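Cable tangle

A cable tangle is a disordered bundle formed when one or more flexible cables loop over themselves or each other. Tangles are common in homes, offices and workshops, wherever leads are stored without being fastened or are left lying behind furniture. The word is normally used for a bundle that can be undone by hand. A single tight crossing that has closed up on itself is usually called a knot, and a sharp bend that stays in the cable after it has been straightened is called a kink.

Causes

Any cable that is long compared with its thickness can tangle when it is moved about. A loose end passes through a nearby loop, and later movement draws the loop smaller. Drawers, bags and boxes are the usual places, as the contents are shaken whenever they are opened or carried.

Several things make tangling more likely:

Length. A short charging lead seldom tangles by itself, while a long extension lead often does.

Stored twist. A cable wound round the hand or elbow gains a part turn with each loop. When the coil is let go, the cable tries to shed the twist and folds across itself.

Surface. Rubber coverings grip one another more than smooth plastic ones.

Mixed storage. Two cables kept in the same space can wrap around each other even if each was coiled neatly to begin with. Plugs and connectors catch in the loops.

Types

Repair trades use a loose set of names. A nest is a single cable folded many times over itself with few true crossings, and often falls open when shaken. A pair tangle involves two cables. A drawer tangle involves three or more, usually of different thicknesses. In Briltedstead, where the Vurby cable works once employed 42 winders, a badly wound drum was known as a "hedge", and the word is still heard in the town for any large tangle.

Untangling

The bundle is laid on a flat surface with space on all sides. Pulling on the ends is avoided in the early stages, as this tightens the crossings in the middle. The loops are first spread outwards until the bundle is slack, and a free end is then found and passed back through each loop in turn.

In a pair tangle it is usual to follow one cable only. Where the two differ in colour the path is easier to trace by eye – with two leads of the same colour, a piece of tape is often put on one of them.

A white cable and a black cable looped over one another on a wooden tabletop.
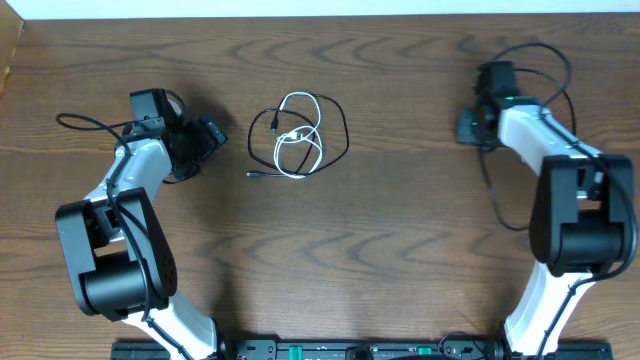 Prevention

The over-under method, in which every second loop is turned the opposite way, leaves no overall twist in the coil and is standard practice for stage and sound cables. For household leads a flat figure of eight has much the same effect. The finished coil is held with a hook-and-loop strap, a cloth tie or a twist of wire. Rubber bands are also used, though they perish with age and can mark the covering.

Coils are best kept singly, in bags or on pegs. The Wijaya board, a peg rack first sold in Wisanbridge, holds each lead on 2 pegs so that the coil hangs open and does not fold.

See also

Cable tie
Extension lead
Kink
Knot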